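Ieuan Price keeps his gripper scores on the back of a parts invoice. Asked whether there is a spreadsheet, he says there will be one by September, in the tone of a man who said the same thing last September.

Price runs the test bench at Drenar, a small automation shop in Rultembridge, where he is comparing two sets of fingers for the same arm. The test is clearing a table. He picked the table, the toys and the rules, and says all three have been held against him.

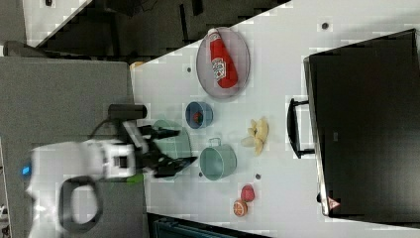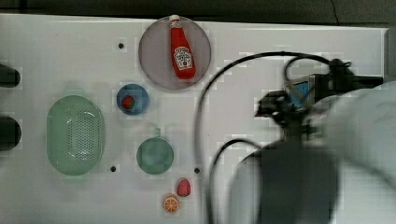
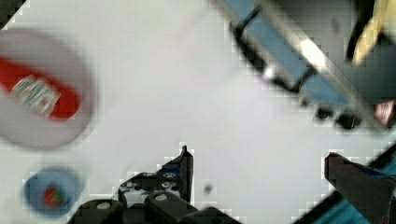
Play food and dishes on the Drenar test table.

"People want to see it lift something heavy," he says. "Heavy is easy. You buy a bigger motor. Give me a strawberry."

The strawberry has become a sore point. The stock fingers, which everyone in the shop calls Lloyd after a former manager with a poor grip on things, managed it 76 times out of 200. The Wonarero set, longer in the tip and a good deal more expensive, got to 80. Price reads both numbers off the invoice twice, in case they have improved.

"Four strawberries," he says. "That's what the extra money bought me. I could have gone to the store."

His colleague Arwel Craddock, who writes the control code and has been eating a sandwich through most of this, thinks the comparison is unfair. Price tuned the closing speed for Lloyd back in the spring and never touched it again. "He put new shoes on the horse and kept the old jockey," Craddock says. Price asks who the jockey is. Craddock says it's the controller. Price says in that case the jockey is Craddock's, and the sandwich resumes.

They do agree on cameras. The overhead view tells the arm where things are, and the wrist view tells it how wrong the overhead view was. For a while they ran overhead only, to save on cabling. "We picked up a lot of air," Price says. "Very clean grasps. Beautiful form."

The wrist camera has its own problems. Anything it passes on the way over turns to soup, and Craddock now makes the arm pause for up to 2 seconds before it trusts what it sees. Price finds the pause unbearable. He says it looks like the arm is reading a menu.

Bottles are another matter. Lying down, a bottle wants to roll, and Lloyd tends to encourage it. The Wonarero fingers hold on better there, and Price concedes this with visible effort, having already drafted the email asking for a refund.

Has he sent it? "I'm waiting on the orange slice," he says. Craddock's new closing speeds go in tomorrow morning, and both sets of fingers start again from zero, on a fresh invoice.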